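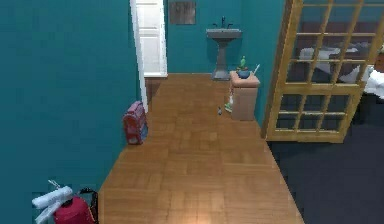 FOR IMMEDIATE RELEASE
Thursday, December 18, 2025

Flamus opens its winter appeal for families displaced by the Sebastian floods

RUSTBERG: I run a small relief group called Flamus, and I'm writing this release myself, so please forgive me if it sounds more like a letter than an announcement. The short version is that 607 people from the river side of Sebastian are still living somewhere other than home, the weather has turned, and we need money, heaters and rooms to get everybody through to spring. The longer version is below, and I hope you'll read it (or at least skip down to the part with the list).

The water came up in the fall and went down again in a few days, and I think a lot of people figured that was the end of it. The news crews left, the road opened, the grocery store got its shelves back. But if you've ever had a flooded house you know the water going down is where the work starts. Walls have to be opened up and dried out. Furnaces have to be replaced, and there's a waiting list for those. Half the streets by the river are renters, and plenty of the landlords haven't decided yet whether they're going to repair or sell.

So families moved in with cousins, or into the church halls in Rustberg, or into motel rooms on vouchers that were only meant to cover a few weeks. I've been visiting most of these places since the start and I can tell you people have been incredibly patient! They've also been sleeping five to a room, and patience wears thin on an air mattress.
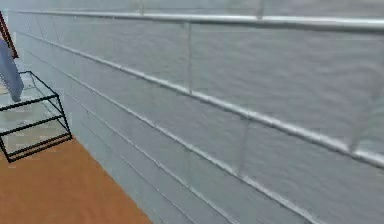 The vouchers are what worries me most right now. The county extended them once and was very decent about it, but the current round ends in January, and after that 52 households will have to find another roof. Some of them have a plan. Some of them have half a plan, like a sister with a spare room two hours away, which works fine until you remember the kids are in school here and one parent works nights at the packing plant.

We've been putting together our answer to this since Halloween and it's called Ino. It's a host-and-lease program, and it works two ways. If you own an empty apartment or a house that's between tenants, Flamus will sign the lease with you directly, pay you a fair rent on the first of the month, and cover any damage. The family living there pays us what they can afford, and for a lot of them this winter that's nothing, and we're okay with that. If you don't own a rental but you do have a spare bedroom or a finished basement with its own bathroom, you can host for 30 nights or longer, and we'll pay your extra utilities.

I want to be clear about the leases, as I've had a lot of phone calls on this. The lease is with us. If a family moves home early, we keep paying until the term is up or we place somebody else. If your water heater quits in the middle of the night, you call your plumber like you always would, and if it quit from something a tenant did, you send us the bill. We'll also do a walk-through with you before anyone moves in, so we all agree on what the place was like to begin with.

Where things stand

We have 25 homes signed so far. I'm really proud of that, and I'm also lying awake over it, as you can probably tell from the number in the paragraph about vouchers. A few of the offers we've had were wonderful and just not usable: a hunting cabin with no running water, a lovely camper that I wouldn't want to spend a January night in, a place above a bar. Thank you to everyone who offered anyway. Please don't be shy about calling with something you're not sure of. We'd much rather come look and say no than never hear about it.

The rent side of Ino is paid for through the end of February out of what came in right after the flood. Past that we're short. Our furnace fund, the one that helps homeowners get back into their own houses, has 38 applications waiting in it, and every one of those is a family who could go home and free up a room if they only had heat. I keep going back and forth on which to put first and my answer changes depending on who I talked to that day.

People ask me why the big agencies aren't doing this. Well, some of them did a great deal! We had cots and blankets here within a day, and hot meals for weeks. Emergency work is what they're set up for and they do it well. What's left now is slower and much less exciting, and it fits a small outfit like ours, where the person who answers the phone also knows which motel has the working laundry.

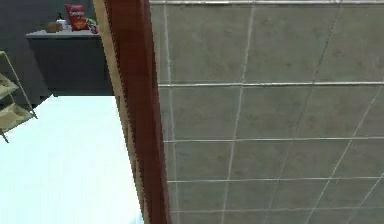

I'd also like to say something about the families themselves, without putting anybody's business in the paper. They're doing a lot of this for themselves. There's a ride board at the Rustberg laundromat that runs better than anything I've ever organized, and a group of parents got the school bus rerouted past the motels by simply showing up at the depot every morning until it happened. Several people who lost their own kitchens have been cooking for the Tuesday supper. When I say we need help, I mean help alongside that.

One more thing on the subject of donations, and I say it with love: no more clothes, please. We have so many clothes. Our back room is full, the overflow went to the thrift store, and now they're full too. The same goes for stuffed animals and canned pumpkin.

What we could really use

Money, for a start. It goes further than anything else because we can spend it in town, on the exact thing a family is missing that week. You can mark a gift for rent or for furnaces, or leave it open and let us sort it out.

Electric space heaters, new in the box, the kind that shut off if they tip over. We can't take used ones, and we can't take anything that burns fuel indoors, no matter how well it worked in your garage.

Twin and full mattresses, new or nearly new, with frames if you've got them. We can pick up on Saturdays if you're between Sebastian and Rustberg.

Dehumidifiers on loan. If yours is sitting in the basement doing nothing until summer, we'd be so grateful to borrow it. Put your name on it with tape and we'll get it back to you.

Anybody with a furnace license who can spare a weekend. We'll pay for parts, feed you, and say nice things about you all over the county.

A few hours of phone time from somebody who's good with insurance paperwork. I'm not, and it's starting to show.

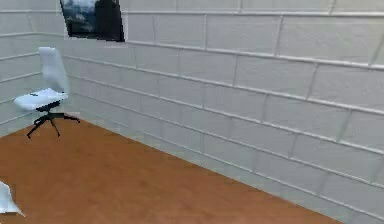
How to sign up for Ino

Call the Flamus office or stop in and ask for the Ino form. It's two pages, front and back, and most people fill it out at the counter while they have a coffee. We'll set a time to come by, usually within the week, and if it looks like a good fit we'll bring you the lease or the host agreement to read over at home. Please take your time with it, show it to whoever you'd normally show such a thing to, and write your questions in the margins.

Hosts get to meet the family before anyone says yes, and the family gets to meet you. Either side can pass, no reasons needed. We do run a background check on every adult on both sides, and we pay for it.

We'll be closed on Christmas Day and open every other weekday through the holidays, and the emergency line stays on the whole time. If you or someone you know is staying in a car or a damaged house right now, please use that line. You don't have to be on any list of ours and you don't need papers with you.

For reporters

I'm happy to talk, mornings are best, and I can put you in touch with landlords in the program who've said they don't mind being called. I'd ask that you not go knocking at the motels or the church halls. If a family wants to tell their story we'll pass along your number, and a couple of them have told me they'd like to, once the holidays are behind them.

About Flamus

Flamus is a nonprofit relief group based in Rustberg. We help people in Rustberg, Sebastian and the towns along the river who have lost their housing to flood, fire or storm, and we stay with them until they're settled again. Our yearly accounts are at the front desk for anyone who'd like to read them.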